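From: Nomvula Maluleke
To: gripper-bench list
Date: Thu 13 February
Subject: Re: [gripper-bench] finger pads in sim, Heltum vs Firnent

Hi Sizwe, hi all,

Sizwe Pretorius wrote:
> We're about to pick a hand for the Matlala arm and the two candidates
> are the Heltum parallel jaw and the Firnent one with the curved pads.
> On paper they look the same to me. Has anyone run them side by side in
> sim yet? I mostly care about small round things, and whether the wrist
> camera can still see what the fingers are doing. If you have numbers
> from the January batch I'd love them, even rough ones.
>
> Also, does the Zumico controller still do that thing where it lets the
> jaws drift open a hair after the close command?

Yes, we have, and I'm so glad you asked, because I've been itching to write this up! Keabetswe Pillay and I spent most of last week on it. Everything below is sim only. Same arm, same wrist camera, same controller settings, and the hand is the only thing we swapped.

The full batch was 3727 grasps across both hands. I pulled out 702 of them where the target was the small black sphere, which is the object you'd want to look at. It is a mean little thing — glossy, round, about as much contact area as you'd expect, and it will shoot out sideways if one finger gets there first. We scatter other stuff on the tabletop so the detector has something to be wrong about, and we swap the surface texture between runs. The dark marble with the white veins is my favorite because the old detector hated it so much.

The Heltum has flat fingers with light gray inner faces, and I went in expecting it to lose. Flat plates on a ball, how could it not? But it did really well as long as the approach was centered. The wrist view is what sold me. The base sits low in the picture and you can look right up between the fingers, so you know where the ball is relative to both faces the whole time. With the Firnent, the pads wrap around and hide the contact, and we ended up guessing from the jaw width readout.
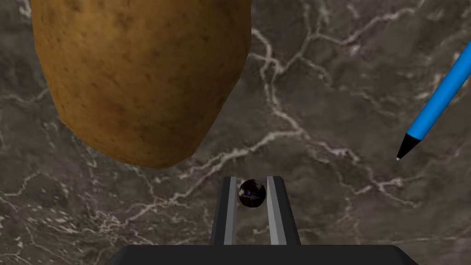
1. Centered approach

Both hands are fine here. The Firnent is a bit more forgiving and you can see it in the logs: the ball settles into the curve and stays put. The Heltum holds near the tips, which made me nervous, but lowering the grip point by 3 mm made no difference to the drop count so we left it alone.

2. Off-center approach

This is where they split. Push the target pose sideways and the Firnent pulls the ball back toward the middle, while the Heltum tends to nudge it along the table. The fix was in the controller. If you slow the last part of the close, the flat fingers have time to catch up with each other. I reran 200 grasps that way and it was like using a different hand. I'd love for someone to repeat it on their own setup before I get too excited.

3. Clutter

We have a big potato mesh and a blue pen in the object set, and both are useful in different ways. The potato takes up a huge chunk of the wrist view when it's near the target. The pen's black tip is the nasty one, because a detector that has learned "small and black" will happily go for it. Zinhle Nkosi retrained ours with more pens and that mostly went away.

On the Zumico drift: yes, still there in the version we run. Set the hold force explicitly after the close instead of counting on the default. Morena Cirillo has a short patch for it and said she'd post it to the list, so Morena, consider this a nudge :)

If it were my arm, I'd start with the Heltum and the slow close, and keep the Firnent pads in mind if your pose estimates turn out noisy. What does your camera mount look like, by the way? Ours is straight down the wrist, and I have no idea how much of this holds up if yours is tilted.

I can share the configs and the raw logs, just tell me where to put them. They're too big to attach.

Nomvula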